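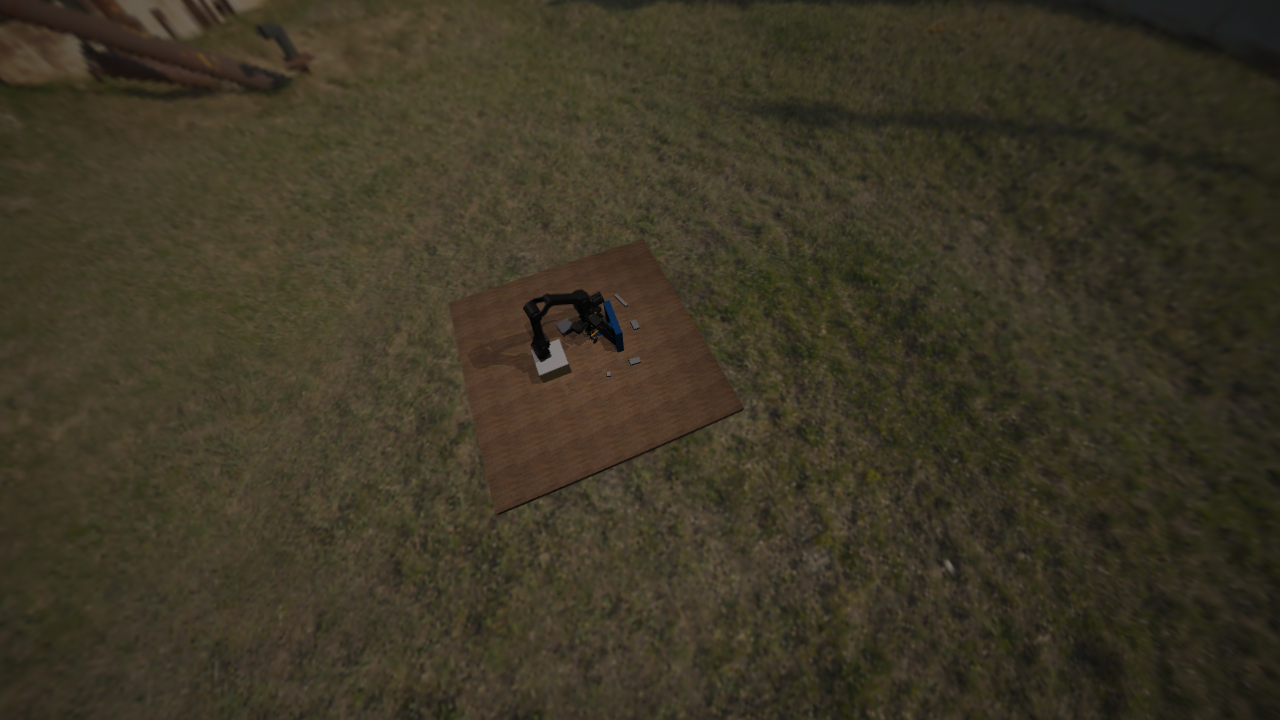
Teleop corner: practice platform is up, come drive the arm

Quick one before the 9/7/21 issue closes. The new sim setup is on the Cornville server and anyone with a login can use it. Same black arm as before, on the white pedestal, now out on a wood platform in a grass field. Blue panel, five grey parts. Get the parts picked up and moved by driving the arm yourself. Every good run gets saved as a demo and goes into the training set.

Where we are: 853 demos in. Goal is 2,000 by the end of January. So we need people, and we need them fairly soon.

How to log in
Start the client, pick "Stolmont field" from the list, wait for the grass to load (slow on the older laptops, sorry). Put on the headset or use the handheld controller, either one is fine. Keyboard works too but your demos will look jerky and Napaporn will send them back.

What makes a keeper
Come down on the part from overhead, gripper pointing down. Close, pause, lift. Don't swing low past the blue panel, go up and over. If you bump it, hit reset and start again, please don't try to fix it halfway through. We had a whole batch last round where people nudged the panel and then shoved it back and the policy learned to shove the panel. Took Napaporn a week to find them all.

The tiny cube is the hard one. Zoom in first. Flat plate is nearly as bad, try for an edge.

Don't rush. A clean slow run beats a fast one with three regrasps in it. But don't park the arm in mid air while you answer email either, we can see the timestamps.

New this month
Shadows are on by default. Yes they make depth easier to judge, leave them on. Camera angle can be changed but set it before you hit record and then leave it allone. The Saithong controller mapping is fixed, left trigger is close again. If yours still feels backwards, delete the old profile.

Limit is 15 demos per sitting. Hands get tired and it shows in the data. Take a break, come back.

First person to 500 accepted demos gets lunch at Josdale, Napaporn Chantharasri is paying, she said so in writing. Questions about logins or rejected runs go to her too. Put the run number in the subject line or it wil sit there.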